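Pevetti Hose and Cable Dress Kit: sixteen weeks on our bin cell

I put off writing this one up, partly from laziness and partly because I wanted the kit to get properly lived with before I said anything nice about it. I have been let down by cable kits before (don't get me started on the spiral wrap we bought for the Urkthorpe cell), so when Bendik Berge ordered the Pevetti for our small KUKA I made a face and went to find the side cutters.

Well, I like it very much! You get a length of hose, a bag of ties, two lengths of sleeve and a booklet of 16 pages that somebody clearly took trouble over. It cost us $279 with shipping. The fitting took me most of a morning, including one long coffee, and I'd say the booklet's advice on slack is worth reading twice. Leave more loop at the wrist than looks sensible, then jog every axis slowly to its limits before you pull a single tie tight. I skipped that on the first go and had to snip three ties and start over, which was my own fault and nobody else's.

Reaching down into a deep bin is hard on a hose, and that is where I expected trouble. Wissam Chidiac keeps the log for this cell, and his check comes round every 200 hours: wipe the hose down, feel along it for flat spots, look at the fittings, and give the bin clamps a firm tug while you're down there. At 707 hours he had changed one tie and nothing else.

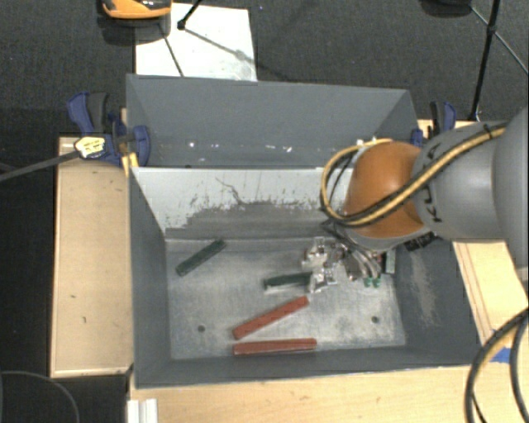
Sibiya Workshop Notes, p. 16

The loop over the orange joint is the part I'm proudest of. I tried it tighter and I tried it on the other side, and I kept coming back to this one, with a tie up near the top end of the bundle to keep it together.

My grumbles are small. The ties are fiddly with gloves on, the sleeve frays if you cut it with anything dull, and the booklet calls the wrist by two different names. The Prutach kit is cheaper and comes with a nicer bag, but its hose felt stiff to me in a cold shop. We've ordered a second Pevetti for August, and this time I'll do the jogging first.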